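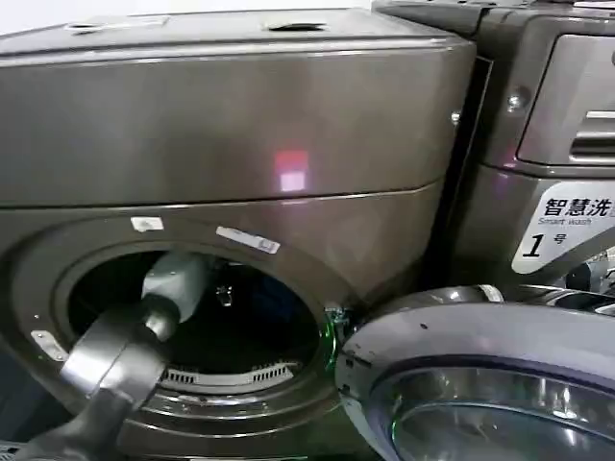

Section 4. Emptying the Dryer and Caring for the Drum

Welcome to the part of the Urkville Laundry Room Guide you'll come back to most! Loading is easy. Emptying a front loader well takes a little practice, and once you have the knack your clothes come out smoother, nothing gets left behind, and the next person finds a clean drum. These pages cover the big front-loading dryers on the ground floor of Olham House. The washers have their own section (Section 3).

Before you start

You will need:
A basket or bag that stands up by itself
A clear stretch of folding table
A soft, dry cloth for the rim
The small flashlight from the hook by the door

4.1 Taking out a finished load

1. Wait for the drum to stop completely. You'll hear the motor wind down first, and then the drum coasts for a few more turns.

2. Open the door all the way and let the heat roll out for a minute. This is a good time to set your basket on the floor, right below the opening.

3. Reach in low and bring out the large things first – sheets, towels, jeans. Lift them over the bottom lip of the opening. Dragging a knit sweater across the lip is how loops get pulled.

4. Go back in for the small things. Socks love the top of the drum, and they cling to the rear wall as well. Run your hand once around the whole inside, a full circle, front to back.

5. Shine the flashlight in. The inside of these drums is very dark, and navy or black clothing simply disappears in there. We found 2 dark blue pillowcases this way in September, and their owner was delighted.

6. Shake each piece once and lay it flat on the folding table.

CAUTION: Zippers, snaps and belt buckles hold heat much longer than fabric does. Touch the cloth before you touch the metal.

CAUTION: If you feel anything hard or smooth in the drum, stop and look before you grab it. It could be a button or a coin, but it could also be glass. Pick up broken pieces with the tongs kept on the supply shelf, and leave the dryer empty until you have wiped it out.

Note: Is your load still damp in the middle? Pull everything out, untangle it, and put it back in for a short cycle. Sheets are the usual culprits. They wrap themselves around everything else into one giant dumpling!

4.2 Cleaning the opening

Do this after every load. It's quick, and it makes a real difference.

1. Wipe the bottom lip with the dry cloth, working from left to right. Lint settles into the slots, so go over them twice.

2. Follow the ridges around the opening with a fingertip under the cloth.

3. Leave all stickers and labels where they are. Wipe over them gently and don't pick at the corners.

4. Give the front panel a pass with a clean part of the cloth. The glossy finish shows every fingerprint, and it looks wonderful when it's buffed.

Note: Please use no sprays inside the drum. For a stubborn mark, a damp cloth with one drop of Monitz soap works beautifully. Dry the spot afterward.

4.3 Keeping the top clear

The flat top is tempting as a shelf, but things slide off it and down the back. Keep detergent, phones and folded clothes on the table.

4.4 If something isn't right

Drum keeps turning after the door opens: step back, press the wall switch, and tag the machine.

Burning smell: same as above, and don't restart it.

Door won't latch: check for a sleeve or drawstring caught in it, then try once more.

Report any of these to Eleni Obradović at extension 608. Spare flashlight batteries and fresh cloths are in the Pavlović cabinet, second shelf.

Continue to Section 5, Folding Fitted Sheets.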